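银幕内外 » 影视技术与放映 » 《Brernerholm》首支预告的画幅和调色，有人逐帧看过吗

楼主 灰阶十八
发表于 星期四 21:14

首支预告我看了几遍，主要想讨论技术规格，剧情猜测请去隔壁版。

目前能确认的东西：
1. 预告全长181秒，作为首支偏长，按结构看更接近院线正式预告。
2. 画幅至少有两种。开头港口段落是2.39:1，进入地下档案馆以后变成1.85:1，切换发生在一次黑场里，没有做渐变。
3. 片尾字幕卡列出的制作公司是 Begović，后期公司是 Zellow，没有列摄影指导。
4. 官网下载版是24帧，Veveo 上的版本被转成了30帧，横摇镜头有明显的重复帧。要逐帧看请用官网版。

我的疑问在第2条。画幅切换如果是成片里就有的设计，那么影院遮幅怎么处理？多数商业厅现在不会在放映中途动遮幅，2.39:1的部分在1.85:1的银幕上就是上下留黑，观众看到的是画面变小再变大。如果只是预告剪辑师从不同用途的母版里取素材，那这个讨论就没有意义了。

另外，调色上高光压得很低。我用示波器看了港口段落，天空部分基本没有超过七成，阴影则一直贴着底。不确定是成片风格还是预告专用的一版。

————————

2楼 老片盒
发表于 星期四 21:32

画幅切换不必想得太复杂。预告送审和成片送审走的是两套东西，预告用的素材往往是几个月前的临时版，特效没完成的镜头会带着更高的画面余量，剪辑师图省事就不裁了。你说切换发生在黑场里，恰好说明是为了遮掩素材来源不一致。

高光那条我同意，但更可能是网络版的 SDR 转换问题。HDR 母版直接套一个通用曲线下来，天空就是这个样子。

————————

3楼 灰阶十八
发表于 星期四 21:40

回2楼：如果是素材余量，那档案馆段落里应该有个别镜头仍然是2.39:1的构图习惯，比如头顶空间偏大。我看下来没有。这一段每个镜头的头顶空间都很紧，字幕安全区也是按1.85:1摆的，人名字卡的下沿压得比港口段落低。这是专门为1.85:1构的图。

SDR 转换的说法我保留意见。通用曲线会让肤色一起发灰，但港口段落的肤色是正常的。

————————

4楼 mm_tungsten
发表于 星期四 21:58

补充一个镜头层面的证据。港口段落的焦外光斑是竖椭圆，背景有横向拉伸的炫光，是变形宽银幕镜头的典型特征。档案馆段落的光斑是圆的，边缘有轻微的切角，畸变也小得多，是球面镜头。

也就是说两段用的是两组镜头，前期就定下来了。没有哪个剧组会为了预告去换镜头组。 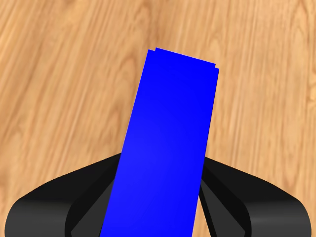 至于为什么选1.85:1而不是更高的画幅，我猜是考虑到书架的纵向线条。档案馆的布景很高，用2.39:1拍要么退得很远，要么把顶部切掉。1.85:1在这两者之间比较折中，而且普通厅放映时可以填满银幕，不需要额外做版本。

有一点不太确定：预告第二分钟有个下楼梯的长镜头，光斑既不像变形镜头也不像球面镜头，边缘是糊的。可能是后期加的景深。

————————

5楼 老片盒
发表于 星期四 22:11

竖椭圆光斑现在后期也能加，插件里就是一个滑块。炫光同理。单凭这两项不能断定用了变形镜头。

变形镜头有一个比较难仿的特征，是变焦点时画面的呼吸，纵向和横向的变化量不一样。你去找一个移焦镜头看看。

————————

6楼 mm_tungsten
发表于 星期四 22:25

找了。港口段落里女主角回头那一下有移焦，背景的吊臂在纵向上明显拉长，横向几乎没动。截图放不出来这个效果，请自己来回拖进度条，官网版从她抬手开始看。

后期当然也能仿，但要逐镜头做动态变形，成本比直接租一组镜头高。

————————

7楼 老片盒
发表于 星期四 22:37

看过了，这个镜头我接受。但一个镜头是变形镜头，不代表全段都是。第二组在外景补拍的镜头用球面再裁切，是很常见的做法。

————————

8楼 半格
发表于 星期四 22:49

从放映端说两句。我在的影院有四个厅，只有最大的那个厅有可动遮幅，电机已经停用了，平时固定在2.39:1的位置。其余三个厅是1.85:1的固定银幕，没有遮幅。

中途换画幅的片子，发行方一般会给两种打包方式：
一种是全部装在1.85:1的容器里，2.39:1的段落自带上下黑边，放映端什么都不用动。
另一种是装在2.39:1的容器里，1.85:1的段落左右留黑，高度不变。

对我们来说两种都能放，但观感差得很多。第一种从2.39:1切到1.85:1是画面变高，观众会觉得空间打开；第二种切过去是画面变窄。楼主说的预告属于第一种，但预告的打包方式不能用来推断正片。预告要跟别的片子的预告排在一起放，容器通常统一做成1.85:1。

还有一件事，亮度。如果正片的调色真有预告那么暗，灯泡用到后期的厅会很难看。我们那个大厅上个月测下来中心亮度是合格的，四角就不好说了。

————————

9楼 灰阶十八
发表于 星期四 23:02

回8楼：谢谢，这个信息有用。那么问题可以改成：正片如果采用第二种打包，档案馆段落变窄是否符合叙事？从预告看，进入档案馆以后空间是压抑的，变窄反而说得通。
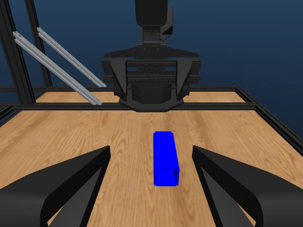 不过这样一来，普通厅里2.39:1的容器放在1.85:1的银幕上，上下已经有黑边，档案馆段落左右再有黑边，画面四周全黑，实际使用面积会很小。换算一下，1.85:1的画面如果高度只有2.39:1画面的高度，在1.85:1银幕上面积不到六成。这个损失我认为摄影指导不会接受。

所以我倾向于正片也是第一种。

————————

10楼 半格
发表于 星期四 23:10

面积算得对。四周全黑的情况我放过一次，散场有观众来投诉说机器没调好，解释了很久。

————————

11楼 底噪
发表于 星期四 23:26

没有人提声音，我来提。

官网版的音轨是双声道，但明显是从多声道缩混下来的，档案馆段落的环境声有很重的相位抵消，用耳机听，书页翻动的声音会忽左忽右。切到单声道再听，低频少了一截。预告片缩混一般会重新检查相位，这一条没有检查，说明交付时间很赶。

响度也偏高。港口段落的对白和汽笛之间几乎没有动态，峰值一直顶着。Veveo 的版本被平台压过一次响度，反而好听一点。

————————

12楼 mm_tungsten
发表于 星期四 23:33

Veveo 版画面不能看，声音倒可以听，这个结论有点别扭。

————————

13楼 夜场八排
发表于 星期四 23:41

关于调色，我有不同看法。楼上几位一直拿示波器读数说话，但预告里每个镜头平均不到三秒，调色师会有意把相邻镜头的亮度拉近，避免快切时闪眼。正片镜头长，不需要这样处理。Begović 前一部片子《盐库》就是这样，预告灰蒙蒙的，正片的日景亮度完全正常。

所以从预告推断正片的高光处理，方法上就不成立。画幅和镜头可以推断，那是前期定死的；颜色不行。

————————

14楼 灰阶十八
发表于 星期四 23:52

《盐库》的后期不是 Zellow 做的，换了公司，参考价值有限。

但快切拉近亮度这一点我承认没考虑到。首楼第三段的结论先撤回，只保留读数。

————————

15楼 老片盒
发表于 星期五 00:06

有一份采访可以参考。Zellow 的调色师 Shiela Magbanua 在他们公司博客上写过一篇工作笔记，没有点片名，但提到了“两种画幅、两组镜头、一套调色基准”，时间和这个项目对得上。
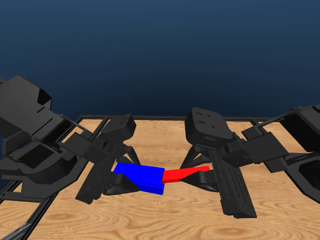 两台机械臂，蓝色方块与红色长条相接

笔记里跟本帖有关的内容我概括如下，原文是英文，译得不准请指正。

一，两组镜头的反差和色偏差异较大，她没有去把它们调成一致，只统一了中灰和肤色，其余保留镜头本身的特性。
二，全片3632个镜头，其中45个在调色阶段重新调整过构图，主要是画幅交界处前后的镜头。
三，放映版本做了两种容器，由各地发行方自行选择。
四，预告不由她经手，是另一个小组用未完成的素材做的。

第三条等于说我们前面争的两种打包都存在。第四条支持13楼。

————————

16楼 夜场八排
发表于 星期五 00:15

3632个镜头太多了吧。两小时出头的片子平均下来一个镜头两秒，动作片都很少剪到这个密度。会不会是把特效分层也算进去了？

————————

17楼 老片盒
发表于 星期五 00:21

原文用的词是 shots，没有进一步说明。也可能包括了删掉的场次。这个数字我也存疑，照录而已。

————————

18楼 mm_tungsten
发表于 星期五 00:34

“只统一中灰和肤色”可以解释楼主在3楼说的现象，肤色正常而天空偏暗。当然，前提是预告小组用了她的基准。第四条说不由她经手，没说基准也不共用。

另外画幅交界处重新构图，我想知道是哪一侧在动。从预告看，黑场前最后一个镜头是平移着下沉的，如果裁切框也在动，那就是在镜头内部完成过渡，黑场只是预告里加的。

————————

19楼 半格
发表于 星期五 00:40

如果过渡在镜头内部完成，固定遮幅的厅就更没法处理了，只能靠容器。大厅这边我会申请第一种容器，能不能给到要看发行。硬盘一般在上映前一周才到，到时候看打包文件名就知道是哪种，F开头的字段是1.85:1容器，S开头的是2.39:1。

————————

20楼 底噪
发表于 星期五 00:52

笔记里有没有提声音格式？预告结尾那一下低频在缩混里已经糊了，想知道正片有没有单独的低频声道内容，还是主声道分频下来的。

————————

21楼 老片盒
发表于 星期五 00:58

没有，通篇只讲画面。

————————

22楼 灰阶十八
发表于 星期五 01:07

首楼已编辑：第2条补充了4楼的镜头判断和8楼的容器说明，调色部分改为仅列读数。下楼梯那个长镜头还没有结论，手上有更高码率版本的请直接跟帖，注明来源和帧率。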